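Cimomlow Support
Ticket: Upright freezer in back room icing up, temperature alarm overnight
Product: Sisidcombe 600 upright freezer
Site: Hinedmont Bakery Supply, back room
Opened by: Rafferty Pennington
Status: Closed
Priority: Normal

Opened 27th April

Description from customer:

The freezer keeps alarming at night. Daytime it holds where we set it. By the time the first shift gets in, the display is flashing and the reading has climbed well above the setpoint. It comes back down by midmorning without anyone touching it. There is frost on the inside of the back panel, heavier on the left, and a strip of ice along the bottom of the door opening. We scraped the strip off twice and it came back. Butter and laminated dough are stored in it. We have moved the dough to the walk-in for now.

Already tried: turned it off and on, cleaned the door gasket with warm water, pulled the unit away from the wall.

Support reply:

Thanks for the details. Please send us the following when you can:

The setpoint and the alarm limit. Both are in the settings menu. Hold the SET key until the first code appears, then step through with the down arrow.
The highest temperature in the alarm history.
The time of day the alarm starts, as close as you can get it.
Whether the fan inside is running when the door is closed. There is a small switch at the top of the door opening. Press it with a finger and listen.

Please don't chip at the ice on the back panel. The coil sits right behind it and the tubing is thin.

Customer:

Setpoint is minus 19 Celsius. Alarm limit is minus 12. The history only shows the highest reading, minus 7. I don't know the start time. I was told it was beeping when the cleaners came in but nobody wrote down when. The fan runs when I press the switch. It has a slight tick to it, like something brushing.

Support reply:

The tick is likely a blade touching ice on the fan shroud. That fits with the frost you describe. There are two usual causes on this model: the defrost is not finishing, or warm air is getting in past the door.

Start with the door, as it costs nothing. Close a strip of paper in it and pull. You should feel a steady drag. Do this every hand's width along all four sides and note where the paper slides out.

Then look at the defrost settings. We need codes d1 (time between defrosts), d2 (maximum length) and d3 (end temperature).

Customer:

Paper test done. Good drag on the top and the handle side. Hinge side is fine down to the bottom shelf, then it gets loose. Along the bottom it slides out with no drag at all for most of the left half.

d1 is 6
d2 is 17
d3 is 8

Support reply:

d1 and d3 are at the factory values. d2 is short. The factory setting is 30 minutes. At 17 the heater may be shutting off before the coil is clear, and a little ice stays behind every cycle. Do you know if anyone changed it?

The bottom of the door is a problem as well. Check that the freezer is level front to back and side to side. If it was pulled out from the wall and pushed back, a foot may have dropped into a floor joint.

Customer:

I asked around. It was changed in October when we had a different alarm and somebody thought the defrost was running too long. It has been at 17 since then. It could have been building up all winter.

The unit was leaning to the left and forward. The front left foot was off the floor plate it used to stand on. I raised it with a wrench until the bubble was centered. The door now swings shut by itself from halfway, which it did not do before. Paper test on the bottom is better but still loose for a short stretch near the hinge.

Support reply:

Good. Now do a full manual thaw before changing anything else, otherwise the old ice will confuse the result.

1. Move all stock out.
2. Switch off and unplug.
3. Prop the door fully open.
4. Put towels along the base and a shallow tray under the drain outlet at the back.
5. Leave it overnight. No heat guns, no hair dryers.
6. Check that water runs freely down the drain. Pour in a cup of warm water. If it backs up, the drain line is still blocked.
7. Wipe dry, plug in, set d2 to 30, and let it reach setpoint empty.

For the gasket, try warming the loose stretch with a cloth soaked in hot water and pressing it outward with your fingers. Close the door on it and leave it shut for a few hours. If it is still loose, the gasket needs replacing. The part for your door is kit 820.

Customer:

Thaw done. A lot more water than I expected, two full trays plus the towels. The drain was blocked. The first cup backed up. After a second cup it let go and a piece of label came out at the bottom, off a butter case by the look of it. The fan tick is gone.

d2 is set to 30. It reached setpoint before lunch. I loaded it half full and left gaps at the back panel this time. We had been stacking cases right against it.

The gasket is still loose near the hinge. Please send the kit.

Support note (internal):

Kit 820 ordered through Hajji, customer account confirmed. Customer is comfortable fitting it. Sent the instruction sheet for the push-in type. Reminded him to lay the gasket flat in a warm room first so the folds from the box come out.

Customer:

Gasket fitted. The corners took some pushing. Paper test is now even on all four sides. No alarms for six nights. The highest reading in the history since I reset it is minus 15, and I expect that was during defrost. No ice strip on the sill.

One question. Should the alarm delay be changed? It is at 60 minutes.

Support reply:

Leave it at 60. Minus 15 during defrost is normal. A shorter delay may give you false alarms after loading.

Please write the d values on a card and tape it to the side of the unit. We are closing the ticket, but you can reply to it within 30 days and it will reopen.

Customer:

Card is on. The dough is back in. You can close it.
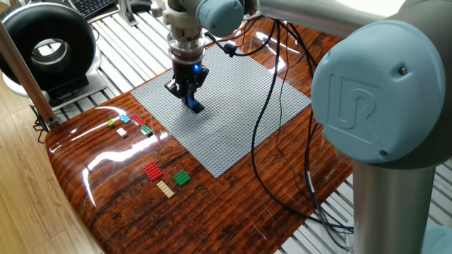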